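Corn chowder for a fundraiser, how much corn do I really need and can I freeze it

Posted in Cooking for a Crowd

Wumpini Darko
Ok so I signed up to bring corn chowder to the Arneck school supper in April and now the head count is 70. I normally make it for six. Recipe is my aunt's, fresh corn, potatoes, onion, milk, a bit of bacon on the side for whoever wants it. No flour, the potatoes do the thickening.

Few things I cant figure out. How many ears do I buy? Do small bowls mean I can cut it down (there's other food, chili and rolls and so on). And can I make it ahead and freeze it? My freezer is decent. My evenings are not, I get home at 7 most nights.

My usual pot for the six-person batch:
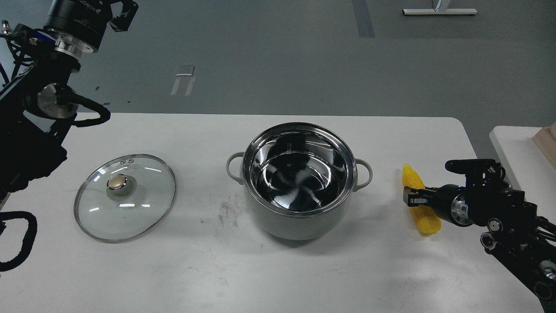 Glass lid, gray pot, one ear of corn.

Obviously need something way bigger. The hall in Cuseck has two stock pots I can borrow but the stove there is electric and slow. Budget is small. Would frozen corn be a crime? Thanks in advance, kind of panicking.

4 replies

mensahkitchen
Frozen corn is fine. Do mostly frozen and a few fresh ears for the cobs. Simmer the cobs in the water for 30 minutes with an onion, fish them out, that's your broth and it tastes like you shucked all day.

Amounts. With chili on the table people take a cup, maybe less. So 70 cups, call it four and a half gallons finished. For that I'd get 12 pounds frozen corn, 10 pounds potatoes, 4 pounds onions. Split over both pots, do not fill either one to the top, you need to stir all the way down or it catches and then the whole pot tastes burnt. Ask me how I know.

Freezing: not with the milk in. Goes grainy. Potatoes get mealy too. What I do is freeze the cob broth and the cooked onions, then potatoes and corn and milk on the day. Slow stove, so give it two hours at least just to come up. Start the potatoes in broth thats already hot from home if you can get it there safe.

Don't boil after the milk goes in!!

ruthie_b
my sister in law does hers with canned cream corn and everyone loves it. cheap too. just saying

Old Ivard Road
Agree with most of the above but 10 lbs of potatoes is light if there's no flour. I'd go 14 and mash a few scoops against the side of the pot near the end. Also salt late, the bacon people will salt it again for you.

If you're holding it warm use slow cookers on warm, not the stove. Borrow three. Check the outlets in the hall first, ours trips if two are on the same wall as the coffee urn. And get a thermometer in it, 140 or over the whole time its sitting out.

Canned cream corn is sweet, some kids will like that, I don't.

Wumpini Darko
Thank you!! Going with frozen plus cobs, broth the weekend before. 14 lbs potatoes it is. Will ask about the outlets.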